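Trosstead Forums > Science Corner > Everyday physics

Topic: Does air pressure really hold a suction cup up, or am I being thick?

louro_29
Right, this has been bugging me since September. My daughter has a physics project on friction and pressure, and her book says a suction cup doesn't suck. It says the air outside pushes it against the wall. Fine, I can live with that. But then it says the push is straight into the wall, at right angles, and I can't see how a push into the wall stops the thing sliding down. I've got one in the shower with a full bottle of shampoo hanging off it and it hasn't moved in weeks. What is holding the shampoo up?

I asked at work and got five different answers, one of which was "glue".
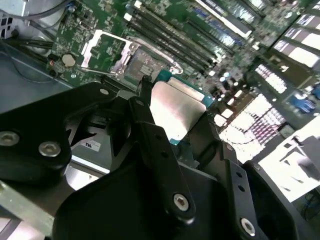 3 min read

Anyway, my guess was that the air pressure from underneath must be a bit bigger than from on top, because the air lower down has more air sitting on it. I was quite proud of that until I tried to work out how big the difference would be over the height of a suction cup. It's tiny. So what's left?

Heltuvetti
Friction! The air squashes the rubber against the tile, and the tile pushes back just as hard. The harder two surfaces are pressed together, the more grip you can get between them going sideways. That sideways grip points up the wall and it's what carries your shampoo.

Try pressing a book against the wall with your flat hand. Your hand only pushes inwards but the book stays up. Ease off and down it comes. Your suction cup is the same thing with the air doing the work of your hand.

louro_29
Oh, the book one is good. I've just done it in the kitchen with a cookbook. So if the tile had no friction at all the cup would stay flat on the wall but slide down it?

Heltuvetti
Yes, like a puck on ice, only stood on its edge. Put washing-up liquid round the rim and you can get close to it. It's hard to pull off but it'll glide about quite happily.

Cakell
I'd be careful with "the harder you press the more grip you get". That's the school version and it's all right for a book on a wall. Rubber is a bad example to hang it on, though. Soft rubber doesn't follow the simple rule very well, it spreads into the little bumps in the surface and there's some real sticking going on as well. So the chap at work who said glue wasn't completely wrong!

Heltuvetti
Come on, it's for a school project. You can't start with the bumps. If she writes that friction depends on the pressing force and on what the two surfaces are made of, she's got it right as far as any teacher is concerned.

Cakell
I didn't say start with the bumps. I said don't use rubber. Use a wooden block on a table and then the sum works out nicely. I did this once with a class and a rubber-soled shoe and we got a different answer every time we changed the load. The poor kids thought they'd made a mistake.

louro_29
Please don't fall out over my shampoo, haha. Can I ask the other half of it? She wants to know what would happen up a mountain. Would the cup hold less? We're going up to 2000 metres in the holidays and she is dead set on taking one with her.
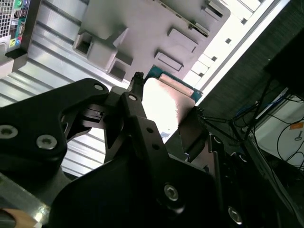 Siv Lunde: It would hold less, yes, but she'll need to measure it properly to notice. Thinner air means a weaker push on the outside of the cup. At 2000 metres the pressure is lower by something like a fifth, so the most the cup could stand before coming off straight should drop by a similar amount. Get her to pull it with a luggage scale at home and again at the top. Same cup, same bit of smooth plastic, and she should do it several times over, as one pull tells you next to nothing.

Cakell
Agree with Siv, and keep the surface the same whatever you do. A cup on a hut window against a cup on your bathroom tiles won't tell her anything about air.

Heltuvetti
Also stick it on fresh at the top. Don't carry it up already stuck to something. And try to keep the temperature the same if you can, cold rubber goes stiff and leaks round the edge.

louro_29
Luggage scale is a brilliant idea, we've got one. Temperature is going to be the awkward bit - maybe we do it in the café. There's a path that carries on to 2725 metres as well, but I know my knees and that isn't happening.

Siv Lunde: The café is fine. Let the cup sit indoors for a while first. If she pulls sideways as well as straight out she can do the friction part on the same trip.

louro_29
She's reading over my shoulder and says she'll do both, and that she'll do a wooden block too "for the one who doesn't like rubber". Will report back once we're home.

Cakell
Tell her thank you. Weigh the block first.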